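September 18, 2019 - Zundow planner, note-to-board task

Moved the approach planner to the Whitelaw branch. Reran the box as a collision object, walls padded, 300 samples per query. Plans that clip the rim are now rejected before execution.

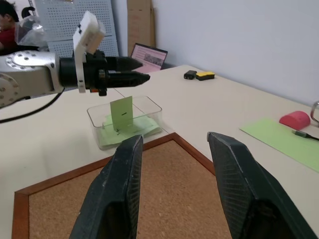
Thanakorn Kaewsai: padding the walls also shuts out the inside of the box. Try an open-top mesh first.

Fair point, mesh swapped in. Sample cap raised to 1000 for the board side, where both arms share space and the note can sit at any angle.

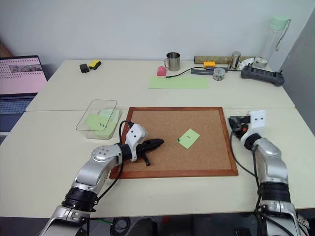

Last edited: 4 October, 17:20

Still to do: log note yaw from the wrist view, and check the arm-to-arm margin in Midard.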